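Home | Index | Contents | Search

Print this page | E-mail this article

Mounting bracket (panel equipment)

A mounting bracket is a rigid fitting that holds a small device against a larger panel, frame or screen. It carries the weight of the device, fixes its angle and keeps its cables clear of the panel face. Brackets of this type are used on display panels, notice boards, instrument covers and workshop fixtures.

Construction

Most panel brackets are made from folded sheet steel or extruded aluminium. Steel is stiffer for a given thickness, while aluminium is lighter and does not need painting indoors. A simple bracket has two parts: a foot, which meets the panel, and an arm, which carries the device. The inside corner between them is usually rounded, as a sharp fold tends to crack under repeated load.

The Skedach pattern, drawn up by Karthik Gazi, has a foot 63 mm long and an arm slotted at both ends. The earlier Munshi pattern has a single round hole in place of each slot and cannot be adjusted after fitting.

Fixing methods

Clamped brackets grip the edge of the panel between two jaws and leave no holes. Screwed brackets are stronger but need a panel thick enough to take a thread or a backing nut. Adhesive pads are used for light devices only.

Thin panels bend when a load is placed at one side. The usual remedy is to fit the bracket near a corner, where the surrounding frame is stiffest, or to add a strip behind the foot. In bench trials by Moushumi Nanayakkara, a clamped bracket was tightened and released 217 times before the jaw lining needed replacement.

Handling

A panel with a bracket already fitted is heavier on one side and tends to turn in the hand. It may be held at the bracket if the fixing is sound — adhesive types should always be held by the panel itself.

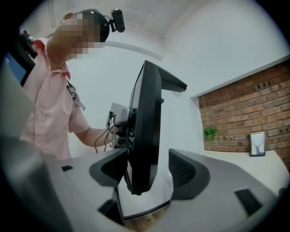
Black panel held by its silver-grey metal bracket, with two thin black cables hanging from the assembly.

Cables

Cables are left with a short loop below the device so that movement of the panel does not pull on the plug. Long runs are tied to the arm. A tie placed too close to the plug has the same effect as no loop at all.

See also: Clamp; Hinge; Cable tie; Panel frame

Entry by Nawal Farouk. Revised 2 Feb 2023.

Contact us | Copyright Fidon Reference | Back to top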